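Pedeck Arm Fault: Questions and Answers
Last updated 9 Feb 2026

The Pedeck table-mounted arms running Plemik software 2 have a known fault that can leave the arm pushing against an object it has failed to detect. Anyone who uses a Pedeck at the Bendura site, or has one on loan from us, should read this page before the next session. Questions that aren't covered can go to Mervyn Pearce at the Bendura front desk.

What is the fault?

The depth sensor on the arm does not always register surfaces that have a lot of small holes in them. It reads through the holes and reports the distance to whatever is on the far side. The planner then treats the space as free and sends the gripper into it. We have confirmed this with perforated plastic, wire racks and one type of mesh drawer.

Solid boxes and trays are detected normally.

What happened in October?

An arm was picking folded clothes from a table and placing them in a basket. On one placement it approached from the side instead of from above, met the basket wall, and kept pushing. The basket slid to the end of the table and tipped over the edge. The arm followed it down until the wrist reached its joint limit, and only then did it stop.

Was anyone hurt?

No. The operator was at the desk and outside the marked area. The basket cracked at one corner and a wrist cover had to be replaced.

Why didn't the collision stop work?

It did work, but at the wrong level. The collision stop compares the force at the wrist with a threshold, and the threshold had been raised for an earlier job with heavier items. The setting is saved with the arm and is not reset when a new job is loaded. An empty or lightly loaded basket slides before the force gets anywhere near the higher value, so the arm saw no reason to stop.

We count this as a second fault. It has its own entry in the fault log.

Which arms are affected?

All Pedeck arms with the standard depth sensor. The Brøndum sensor kit has not shown the fault in our tests, but those tests are not finished. Please follow the same rules with a Brøndum kit until we say otherwise.

Can I keep using my arm?

Yes, with these limits:

Approach from above only. Side approaches are switched off in the settings file we sent out, and should stay off.

Load the default force threshold at the start of every job, even if you ran the same job just before.

Run at half speed whenever there is a basket, rack or other open-sided container in reach.

Keep one person at the stop button the whole time the arm is powered.

Can I just cover the basket?

A strip of opaque tape or a sheet of card on the outside helps, and the sensor picks it up. It is allowed as a temporary measure. It does not replace the limits above. Tape comes loose, and a basket that gets turned around during a job may present a side that was never covered.

Does lighting make a difference?

It does. The error is more frequent when there is a bright window behind the container. We ran 1000 detection passes on one basket, and the failures were clustered in the part of the set taken with the blinds open. Closing the blinds reduces the problem but does not remove it.

What does the color camera show when this happens?

The color picture can look fine to a person while the depth reading is wrong. With a container like the one in this view, you can tell at once that there is a basket on the table, but you can also see light and blurred shapes through the side of it. Those shapes are what the sensor may lock on to. The solid rim along the bottom is the kind of surface it handles better. The teal cloth with the snowflake print, lying against the basket, is solid enough to be a normal target, but any pick that close to the mesh should be done from directly above.

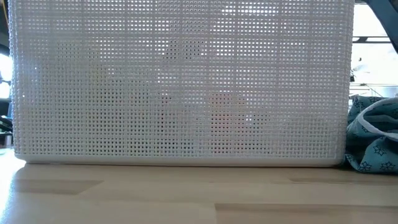

What should I do if the arm pushes something?

Press the stop button. Do not try to hold the object or pull it away from the gripper. Once the arm is stopped, switch off power at the base before you reach into the marked area. Leave everything where it is and save the log before restarting. Restarting clears the force record, and without it we can't tell which of the two faults you had.

Report it even if nothing moved very far.

How do I read the error codes?

Code 13 means the wrist force went over the threshold and the arm stopped itself. If the arm was pushing and no code appears, the threshold is probably set too high. Take the arm out of use and contact us.

When will it be fixed?

The threshold reset is written and is being tested now. It will go out as a small update to the Plemik software. The detection fault will take longer, as it needs the color and depth data to be checked against each other before each move. We don't have a date for that yet. The limits on this page stay in force until both updates are installed on your arm.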